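Fasness Table Cell: Setup and Care Sheet

Product code 3913. Page updated 2025-07-26.

The Fasness is a one-arm cell for pick and place work on a flat table. It is delivered by Prindcombe with the arm, the two-finger gripper and the cable set. Many customers use it with kitchen items, and the setup on this page is of that kind.
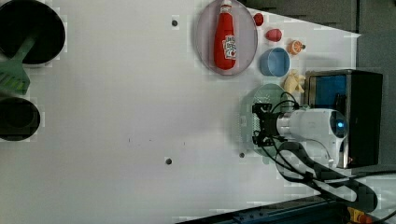
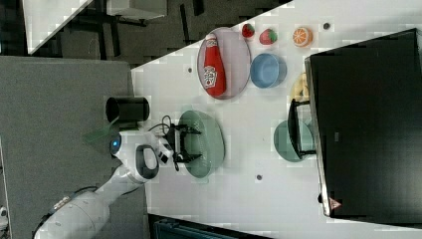
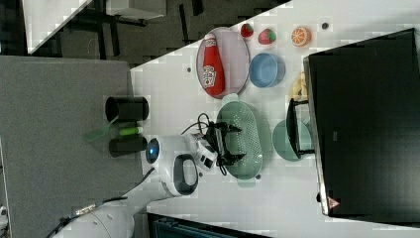
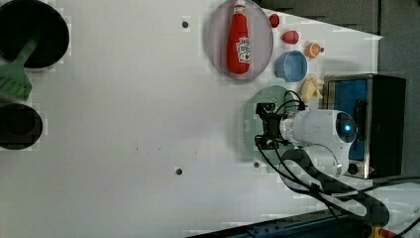
Fasness arm with two-finger gripper at a white table laid with kitchen items and toy food.

Placing the items

Put the large items first, then the small ones. The gripper must be able to come to each item without pushing its neighbor. Bottles can lie on a plate, and this is also how we do it in our own tests. Keep 40 mm free between the item you want to pick and the next one.

Holes in the table top must stay clean. Crumbs and small pieces of tape collect there and are easy to miss.

Cables

The gripper cables go in a loop over the wrist. Leave the loop wide enough that the wrist can make its full turn. If the cable becomes tight at one end of the turn, open the clamp, give it a little more length and close the clamp again. Do not fix the cable to the fingers.

Regular care

Wipe the finger surfaces with a dry cloth every day of use. Do not use oil on them.
After each 1000 cycles, check the screws of the fingers and the wrist plate.
Look at the cables for marks where they touch the arm cover.
Replace the finger pads when the surface is smooth. The Drerneck pad set fits all versions of this gripper.

Changing the finger pads

Switch off the cell and wait 15 seconds. Support the arm with one hand and take out the two small screws of each pad. Clean the seat, put in the new pad and tighten the screws by hand. Then switch on and run the open and close test from the service menu. If one finger moves later than the other, repeat the zero setting before you start normal work.

Spare parts

Finger pad set, Drerneck
Gripper cable, long version
Clamp kit, Kwok

Questions about parts or repair are answered by Noeline Whitelaw at the Prindcombe service desk. Please write the product code and the serial number of the arm in your message.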